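May, 6:40 a.m.

Bedroom at 48 percent humidity overnight, window shut. That is the first reading under 50 since I moved into the Vutville flat. The meter sits on the shelf by the door, away from the outside wall, where it used to read high.

The dehumidifier ran from 8 in the evening until I went to bed. Tank a third full. I emptied it into the bath and wiped the float, which had a film on it again. The water here is hard but this is condensate, so the film must be dust. I should rinse the filter more often than the manual says.

The north wall is the one that matters. It faces the lane and gets no sun until late in the day. In March the plaster behind the headboard was cold enough to collect water before dawn, and the paint had gone gray in a band just above the baseboard. I washed it with diluted bleach, let it dry, and pulled the bed out from the wall. The band has not come back. There is one small spot near the socket that I drew around in pencil, and this morning it was still inside the line.

Surface temperature of the wall was 2 degrees under the room air at the time of the reading. In March the gap was 8. Most of that is the weather. Some of it may be the air moving behind the bed now, but I have no way to separate the two until next winter, and I should stop writing as if I had.

The landlord's agent at Brirkum sent a reply about the extractor fan. They will replace it with a Negussie unit that runs on a humidity sensor and has an overrun timer. I asked for the overrun to be set at 20 minutes. The old fan stops with the light switch, so the steam from a shower goes down the hall and ends up in the bedroom. Keeping the bathroom door closed helps, but the gap under it is large.

Bedding is the other half of the problem. Cotton takes up moisture during the night and gives it back slowly, and if the bed is made right away it gives it back into the mattress. 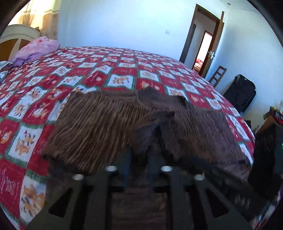
I have been leaving the covers turned down until after breakfast and making the bed last. The mattress stands on slats, so the underside gets air as well. I lifted the corner nearest the wall today and the ticking felt dry and had no smell. In winter it smelled like a cellar.

Laundry still has to dry indoors. I moved the rack from the hall to the kitchen, under the vent, and will run one load at a time. The Prunton road laundromat has large dryers and I may use them for sheets once the cold comes back.

To do: rinse filter, seal the gap at the window frame, ask Brirkum for the date of the fan work. Second reading tonight before the dehumidifier goes on.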